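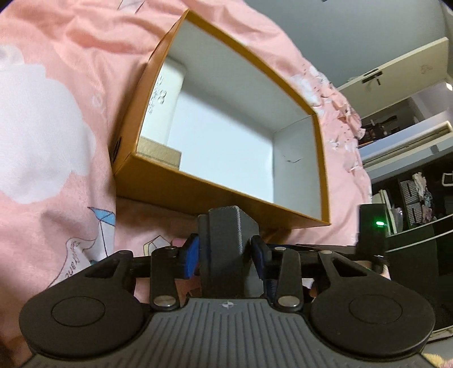
Ticket: hand-held gripper, unit 12, jaw does not hold after close
Project: Lilik box packing
Opened: Thursday, September 2, 2021
Status: closed, one follow-up item open
Assigned to: Blažena Skála

Reported fault
During packing runs the jaw closes on the part normally, then creeps open under load. The operator feels no change in the trigger. The logged jaw width grows while the trigger reading stays at full close. Light parts stay in. Heavier parts slide down between the pads and in 8 takes were dropped before they reached the box.

Setup
Open box with white interior, placed on the bed. Test part is the dark gray block with the textured surface, gripped upright between the two blue-faced pads. Firmware unchanged since July. Pads are the standard Deler set.

Log

1. Checked pads first. Both seated in their holders, no glue failure, no lifting at the corners. Wiped with alcohol and repeated. Slip still present.

2. Swapped pads for a new set. No change. Old set put back so as not to mix two variables.

3. Compared jaw width against calipers at full open, half and full close. Readings agree. The width sensor is fine and the creep in the log is real movement.

4. Held the trigger at full close with a clamp and pulled on the finger pads by hand. Left side holds. Right side gives, then stops. Play is at the base of the right linkage arm.

5. Removed the large pivot pin on the right. Retaining screw behind it was backed out by 10 turns. No thread locker on it. Left side screw had thread locker and was tight.

6. Inspected right pin and bore. Slight polish on the pin, no scoring. Reused.

7. Refitted with medium thread locker, left to cure overnight. Repeated step 4 on both sides. No play.

8. Ran 31 pick and place cycles with the same block. Jaw width flat in every hold. No drops.

Cause
Retaining screw on the right pivot assembled without thread locker. It loosened with use until the arm could shift outward under load.

Effect on data
Takes with a dropped part are marked failed and stay in the set under that label. Takes recorded with this unit before the repair are flagged "jaw creep" and should not be used for anything that reads jaw width as a control target. Video and pose are not affected.

Follow-up
Pumphrey assembled the other units from the same batch. Asked them to confirm whether thread locker was applied on both sides. No reply yet. Until then, do the hand pull from step 4 before each session and stop using the unit if either arm moves.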